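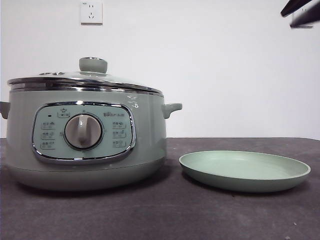

The green pot, with the plate that goes with it.

I don't believe in the 30-minute dinner. I've cooked from three of those books since February and my best time is still nowhere near it. The clock in these recipes starts once the onions are chopped, the rice is rinsed and the chicken has somehow thawed itself.

Celina swears by one from Drurnex that promises 15 minutes for lentil soup. Fine. Fifteen minutes after what? My pot needs eight just to come up to heat, and the book skips that part.

Witold says I'm slow with a knife. Maybe so, but who are they timing? I'd like to see a recipe that says "an hour, and you'll have dishes." I'd buy that one.

Anyway, we ate late again. The soup needed salt.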